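Re: [sculpt-list] Retopo before or after the detail pass?
November 2023

On Trullomville list, Kwaku Sulemana wrote:

> I've got a tree troll at 60 subdivided chunks and my machine is crawling. Do you all retopologize before the fine detail or push through and bake it later? Also, is anyone still painting over the render, or do you go straight from the material?

Kwaku, love the troll! The hands are great already, especially the knuckles.

I retopo early, every time. Block out the big shapes, get the silhouette working from all sides, then stop and build the clean mesh before a single pore goes in. On my last one (the moth queen for the Nuchit cover) I went from a mess of 171 separate pieces down to 2 meshes, and after that the detail pass was pure fun. Project the old sculpt onto the new one and you lose almost nothing.

And yes, I still paint over! I render a plain clay pass, a rim light pass and a shadow pass, stack them up, and then go in with a big scratchy brush. The Basel brush set that Collico put up is wonderful for bark - set the spacing to 100 and turn the jitter way up. Try it on the troll's shoulders, where you've got that flat area now.

One more thing on materials. Go easy on the shine. A soft highlight along the top and a darker edge does more for a matte surface than any amount of noise, and it leaves you room to paint.
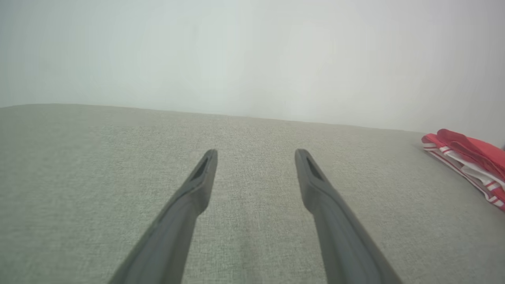 Matte charcoal gray over light gray upholstery, soft highlights on top.

Please post the next stage when you've got it, I'd love to see where the roots end up. Are you planning moss, or keeping him bare for winter?

> Also happy to share the base mesh if anyone wants a go.

Yes please!! Send it over.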